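Category: Field Trips / Gadgets & Home

Print this page | E-mail this to a friend

A morning at the Zeltel open day

Posted December 12, 2021

So I finally made it over to the Zeltel open day in Protcombe, after missing the October one because of a dead car battery (long story, new alternator, let's move on). I'd signed up mostly to see Casance, their two-arm tabletop kit, which I've been reading about for ages and which a couple of you have asked me about in the comments.

Parking was easy once I found the right gate. The sign for visitors is behind a hedge, so if you're going next time, drive past the tire shop and take the second left, not the first. Coffee in the lobby was good, the name badges were the kind that wreck a sweater.

We got split into groups and mine went with Stavros Antoniadis, who runs the kit side of the business. He talks fast and he clearly loves this stuff! He started by handing around a spare finger for us to squeeze and bend. It weighed less than I'd guessed, and the edges were a bit rough under my thumb. He said the fingers are meant to be cheap enough that you swap one out when it gets chewed up and don't cry over it. I like that. I've cried over a vacuum cleaner part before.

Then on to the bit I came for, which was cloth. Anybody can sell you an arm that picks up a wooden block, and I've seen plenty of those at fairs. Cloth is a pain. It slides, it bunches, it never looks the same twice, and the corner you want is always the one tucked underneath. Stavros said that's exactly why they use dish towels for demos, and he let us hang around as long as we liked and ask things while the arms did their work.
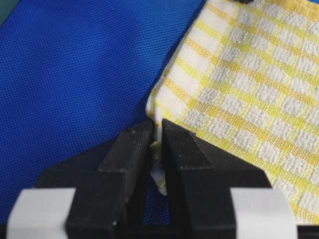
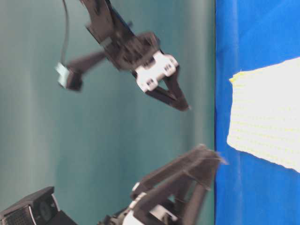
Up close the towel's corner is pinched right between the fingertips; the wider view has both grippers pointing in toward the cloth.

What I kept noticing

The fingertips are tiny where it counts. The whole gripper is a big chunky black thing, and then it all comes down to this narrow little pinch at the end, and that's what you need for a hem. I asked if a thicker towel would be a problem and Stavros said thick is fine, it's silky stuff that makes them sweat. He was pretty upfront that they don't promise anything on satin.

I also liked having a camera down at the wrist. On the monitor you can see the weave of the cloth and the hem and everything, and it made me realize how much I use my own eyes when I fold laundry, even though I'd have told you I do it on autopilot.

Less fun: setup. The printed guide is 372 pages. I flipped through a copy and the cable section alone made me want to lie down. Stavros says there's a shorter quick start coming, written by the people in their Nagano office, and I'd hold off until that's out unless you enjoy manuals. A woman in my group teaches shop class and she was thrilled with the big one, so maybe it's just me.

Price and what you get

The two-arm version is $3,728 and that covers the arms, the cameras, the cables and 3 sets of spare fingers. No table and no computer, so budget for those. Support is 18 months by e-mail, and you can pay to extend it, though I didn't get a straight number on what that costs. I've asked and will add it here if they write back.

Would I buy one? For my kitchen, no, come on. For a school or a maker club with somebody patient in it, I'd say yes, with the warning that you should go see it running first and bring your own towels. I wish I'd brought mine! I have this one awful stretched-out thing from a beach trip that I'd love to see it try.

We finished with a quick walk through the packing room and a plate of very dry cookies. I got home just after lunch with a tote bag, two pens and a sticker my nephew has already put on the dog's bowl. They're planning another open day in spring and you can put your name on the list at the front desk or through their web form. Wear something the badge can't ruin.

Print this page | E-mail this to a friend

This site uses cookies to remember your settings. By continuing to browse you agree to our use of cookies.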